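The Drawer That Everybody Opens

Every house I have visited in Ranau has one drawer that sticks. Inside are pens, a small screwdriver, a key for some forgotten lock, and paper, always paper. Jytte Bergmann, who has arranged other people's desks for 26 years, asks her customers to begin exactly there.

"Take it all out and put it on a table," she told me in her kitchen in October. "A light table is best, so you see also the small things."

Her method is slow. First the pens are tested on the back of an envelope, and the dry ones go away the same minute. The tools come next. Only after this does she allow a box with compartments, and she prefers three to six. When Siv Lunde, a teacher, tried it at home, she had 42 pens and kept nine of them — she still misses one, a green one from Haugland.

The sides of the organizer should be clear, Jytte says, because a thing you can see is a thing you don't buy again. She fills the far compartment first, with what is long and thin, and she leaves the near ones free until the next morning. 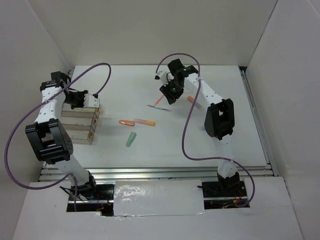 Eskil Bråten does not agree with her about this waiting. He runs a small stationery shop and thinks that an open compartment invites coins and receipts. In his own desk everything is put in its place the same evening, and the tape lies always in front. Jytte has seen this desk. She told me that it is very nice, but she would move the tape.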